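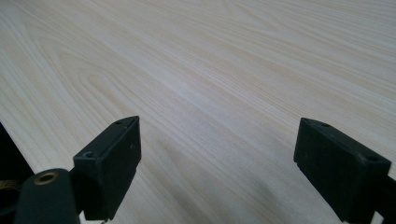
Section 9: Checking and refitting the finger pads

I do this one at the start of every shift on the Daneck hand gripper, and I'd ask you to do the same. It's quick once you've got the knack!

1. Open the fingers all the way and keep them clear of the bench top.

2. Wipe both black pads with a dry cloth (no solvent, please, I learned that one in December). A few scuffs are fine. If you can catch a fingernail in one, swap the pad.

3. Look into the screw holes near the tips and pick out any grit.

4. Check the brass insert on the round mount. It should sit square and not turn when you push on it with your thumb.

5. Close the fingers slowly. The flat faces should meet along their whole length – if they touch at the tips first, back the mount screw off a touch, nudge the pad over and snug it up again.

Caution: finger-tight plus a quarter turn is plenty. Crank it any harder and you'll pull the insert right out of the plastic.

Note: spare pads are in the Zamora drawer, bin 85. Tell Emrys Edwards when you take the last pair.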